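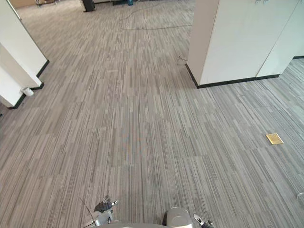

The robot's view of an office floor, with its two grippers at the bottom and a cable lying across the carpet farther back.

How a Helper Robot Tidies an Office Floor
A guide for readers ages 8 to 11

Many people work in offices, and offices need looking after. Small things get dropped. Cables slip off desks and end up where people walk. The Uvura is a robot offered to schools, libraries and offices for this kind of work. It is made by a company named Skastent.

This guide explains what the Uvura does and how it does it. Words in the list at the end may be new to you.

What does the robot see?

The Uvura has a camera in its head. When it looks down and forward, it sees the floor and its own hands. The carpet in the picture has many thin stripes in gray, light brown and near-white. A person knows at once that a stripe is part of the carpet. A robot has to learn this. A dark cable can look a lot like a dark stripe, especially when it is far away.

To help the robot learn, engineers at Skastent showed its computer 900 pictures of floors. People had marked the cables in each picture. The computer compared them and found patterns. Stripes on a carpet usually run straight and repeat. A loose cable bends and loops.

Look for the small coil of cable near the foot of the large white wall on the right. Then look for the gold-colored plate set into the carpet. The plate lies level with the floor and should be left alone. The robot must learn the difference between things to pick up and things that belong to the building.

What are grippers?

A gripper is a robot's hand. The Uvura has two. Each gripper closes on an object and stops when it feels the object push back. It can press lightly for a paper cup and more firmly for a book. The robot can lift objects weighing up to 10 pounds. Anything heavier is left for an adult.

How does it do the job?

First, the robot drives slowly through the room and makes a map. The map shows walls, corners and open floor. Next, it looks for objects that are not on the map. When it finds one, it moves close, lowers a gripper and picks the object up. It puts the object in a tray for a person to sort.

The robot does not unplug anything. If a cable is attached at one end, the robot marks the spot on its map and sends a message to the person in charge of the room.

Who checks the work?

"The robot is asked to stop when it is unsure," says Savita Nautiyal, who manages training for the Uvura. "We would like it to ask a question before it makes a mistake."

Each customer receives a starter kit with the robot, a charging dock, a sorting tray and 25 labels for marking things that must not be moved. Harish Kaushik teaches customers how to use the kit. His lesson lasts one morning.

If you meet a Uvura

Give it space to turn.
Keep your fingers away from the grippers.
Ask an adult before you touch the red stop button, unless someone may get hurt.

Words to know

Dock: the place where a robot charges its battery.
Gripper: a robot's hand.
Map: a plan of a room stored in the robot's computer.
Sensor: a part that measures something, such as light or pressure.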